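4.2 Fixing the Pridow parcel box to a porch

1. Stand the 64-litre box against the wall, two metres or more from the street gate.
2. Bolt it down through both holes in the base.
3. Enter your courier code and wait 15 seconds for the lock to click.

Caution: Do not write the code on the lid. Thieves check there first.

Note: If a parcel is taken, report it to police before you reset the lock -- the reset clears the log.

Test the drop flap with goods of different shapes before you rely on it. Long, flat items can catch on the anti-theft baffle. A folding chessboard like the green-bordered one on the table should be closed at its hinge and dropped in short edge first.

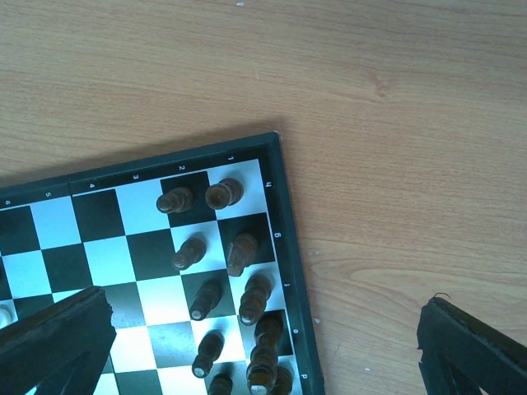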